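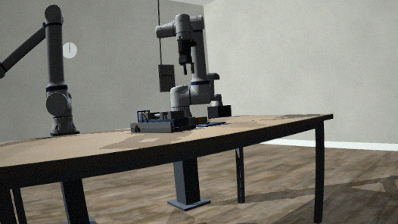
The two-arm bench cell in simulation. The right arm carries the gripper and is posed over the equipment on the table.

How to hand a bench job over to a two-arm cell without losing the people who did it

Applies to: small assembly and test benches, one or two operators per shift
Last updated: Sat 23 May

This guide covers the change from a manual bench to a shared one, using the method we followed at Arlow when the Sustitz valve line moved to robot arms. It assumes the arms have been chosen and a simulated layout exists. It does not cover programming. For that, see the setup pages for the Rotitell controller.

Before you start

You will need the current work instruction, the shift pattern for the bench, the rework log for at least one full month, and time from the people who do the job now. Plan on 5 working days of their time in total, spread over the weeks before installation. Put those days on the schedule as paid project time. If you ask operators to fit it in between orders, you will get short answers.

Step 1. Write down the job as it is done

The work instruction for the valve bench had 2 pages. The job as done had a good deal more in it. Operators turned a body over to check the seat, set aside parts that felt gritty, and changed the order when a tray came in short. None of that was in the instruction.

Sit at the bench for a full shift and write down each action, including the ones that look like habits. Ask what the person is checking for. Do the same on the other shift, where the order is often different.

Step 2. Sort the actions

Make three columns: arm, person, undecided.

Picking, placing and holding usually go to the arm. Judging a surface, clearing a jam and deciding whether a batch should stop usually stay with a person. Leave anything you disagree on in the undecided column until you have run trials. At Arlow the gritty parts stayed undecided until October, and then went to a person at incoming inspection, one room away from where the check used to happen. That moved a task into somebody else's day, so it had to be agreed with them as well.

Step 3. Review the layout with the operators

Open the simulated cell on a large screen and go through one cycle at slow speed. Operators do not need to know the software. Ask them these things:

Where would you stand to load parts?
What would you reach for first after a stop?
Can you see the part from there?
Where does the scrap go?

Move things in the model while they are in the room. In our first review the loading position was on the wrong side for anyone coming from the parts rack, and changing it in the model took a few minutes. The same change after the pedestals are bolted down means new anchor holes and another safety check.

Check table height too. A height that suits the arms may be wrong for a person who loads trays all morning. Try it with a mock-up table before you order the real one.

Step 4. Define the new roles in writing

Do this before the cell arrives. For each shift, state who loads, who may restart after a stop, who may change a program setting, and who is called when the restart fails. Use job titles. Post the sheet at the cell.

Restarting a cell is added responsibility. If the pay grade depends on responsibility, raise it with the people who set grades at this stage. We left it until after start-up, and it was the main complaint in the first survey.

Step 5. Train on faults

Normal running takes very little training. Spend most of the time on stops: dropped part, part out of place, empty tray, gripper closed on nothing. Set up each fault on purpose, with the integrator present, and let each operator clear it alone. Eklund, who installed our cell, allowed a day per shift for this. Ask for it in the quote.

Step 6. Run both ways for a while

Keep the manual bench in place until the cell has made 3,000 good parts. During this period, log each stop with a cause and the time to restart. Our log reached 158 entries, and the largest group was trays seated badly at loading. A locating pin on the tray holder took care of most of those. An operator suggested it.

Step 7. Plan the freed time

When the arms take over picking and placing, the hours have to go somewhere. If you do not decide where, people will assume the worst. Tell each person what their week will look like, with the tasks named. On our line, the time went to incoming inspection, leak testing and tray preparation. One task that people had liked, final assembly of the small series, was kept manual.

Common problems

Operators stand and watch the cell. They have probably not been given a second task, or it is too far away to hear the stop signal. Move the task or add a light.

Restarts are slow on one shift. Compare training records before anything else.

The manual bench is still in use after the changeover. Find out which parts are being run on it. We found two variants that had been left out of the program.

Related pages: Tray holder drawings; Stop log template; Shift role sheet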